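Home Products Simulation Support Service notices Downloads Contact

Tirkano Home Navigation Simulator: door and stair fault, service notice and product information

Notice date: 14/08/2026

Applies to: Tirkano releases 1094 through 1097, all license types. Fixed in release 1098.

Tirkano is a simulator for testing indoor mobile robots before they are run in a real house. It loads a furnished home, places a virtual robot in it and returns camera views, range readings and contact events to your control software. It is sold by Ureck as a single-seat or site license and works with the Lodhi motion controller and the Truvby safety monitor.

Two faults have been confirmed in the releases listed above. Both can make a robot appear safer in testing than it is. If you have used these releases to approve a speed limit, a stopping distance or a stair setting, read the whole notice before you run that robot on hardware.

Fault 1: doors left partway open

When a door is stopped at any angle between closed and fully open, the collision shape does not stay with the door. It goes back to the closed position the next time the home is loaded. The door is still drawn at the correct angle, so camera views look normal.
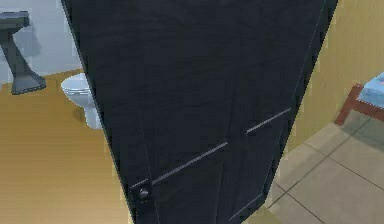 A robot that relies on range readings will report a blocked doorway and plan another route. A robot that relies on camera views may drive through the drawn door with no contact event. One site logged more than 4000 passes through interior doorways in a week of unattended runs and had no contacts recorded at partly open doors. When the same runs were repeated with the fix installed, 45 of them ended in contact with the edge of a door.

Doors that are fully open or fully closed are not affected. Sliding doors are not affected.

Fault 2: drop detection next to stairs

In homes with more than one level, the downward range sensor can return the height of the nearest floor instead of the height below the robot. The error occurs within one robot width of a stair edge. The Truvby monitor receives a valid floor reading and does not issue a stop. In the simulator the robot then drives off the top step, and the fall is recorded as a normal change of level. No alarm is raised and the run is marked as passed.

The fault was found when a customer compared battery use with distance traveled and saw that a robot had gone down a flight of stairs it was not built to use. Going up is not affected. The approach to the bottom step reads correctly in all releases.

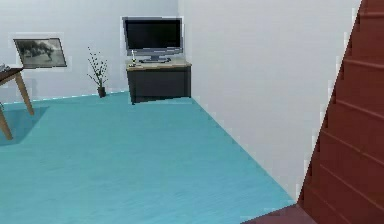 Ground floor of a multi-level home, with staircase at right.

What to do

Stop using releases 1094 through 1097 for any safety approval.

Install release 1098. The update replaces the collision service and the floor height service. Saved homes do not need to be rebuilt, but each one has to be opened and saved once after the update. Until that is done the old door shapes stay in the file.

Repeat any test that included a partly open door or a route near the top of a staircase. Earlier passes should be treated as no result. Failed runs from the same period can be kept.

Check the Lodhi speed limits. If they were raised on the basis of simulator results, return them to the values you used before release 1094 until the new tests are complete.

If you cannot update now, set all doors to fully open or fully closed and mark a keep-out zone at the top of every staircase. The zone must be at least two robot widths deep. This does not correct the sensor reading. It only keeps the planner away from the area.

Known limits after the update

Door handles and knobs have no collision shape of their own in any release. Contact with a handle is reported as contact with the door. A change is planned for the December release.

Floor type does not affect stopping distance unless the surface option is turned on. It is off by default.

Getting the update

Release 1098 is free to all license holders and is in the Downloads section of your account. Site license holders should update the server first and then each seat. When you contact support, include the release number, the name of the home file and the run log.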